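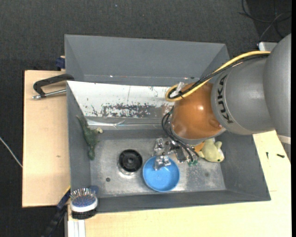 Sang-wook Ahn
Grasping and bin picking, Londcombe lab

Quick one before I lose the thread. Results from the regrasp runs are in and I want them down somewhere that isn't a chat window.

Short version of the method, for anyone new. We used to score every candidate grasp from one depth image, take the top one, go. Stuvance (our planner, yes I'm keeping the name) now takes the top 3, then asks a second small network a dumber question: if this one slips, how bad is the pile afterwards? Then it picks on both numbers. That's the whole idea. The second network trained on 217 logged failures, which is tiny. I expected nothing.

Numbers. 400 attempts, half old scoring, half new. Old way got 145 clean lifts out of its 200. New way got 163. Not huge! But the bad misses, where something ends up jammed in a corner and the run stalls, dropped a lot more than that. Still tallying those by hand so no figure yet.

What it's good at: plush. Soft things forgive a sloppy finger angle and the planner has learned to go for them early, which clears space for the rest. Also fine on the dinosaur-or-crocodile (we have never settled this) even when it's leaning on the wall.

What it's bad at: the blue bowl. Shallow, round, and the rim is the only thing worth grabbing. One finger over the edge, the other has to find its way to the outside, and with the black wheel thing right up next to it there's not much room. Old scoring has the same problem, it's just more confident about it.

And the hairbrush. Bristles up, in the corner. Depth over the bristles is mostly noise so the grasp scores jump about from one image to the next. I tried smoothing, made the bowl worse. Reverted Sunday night.

Things I should of done earlier: log the wrist force on every close, not only on the failures. We have no good baseline for what a normal squeeze looks like on the KUKA so half my slip labels are guesses from video. Fixing that first.

Next is the same protocol on the Brunet object set, then maybe the Zorgate bins in December if the mounts fit. Code when it's cleaned up, please stop emailing about teh code.

Back to tallying.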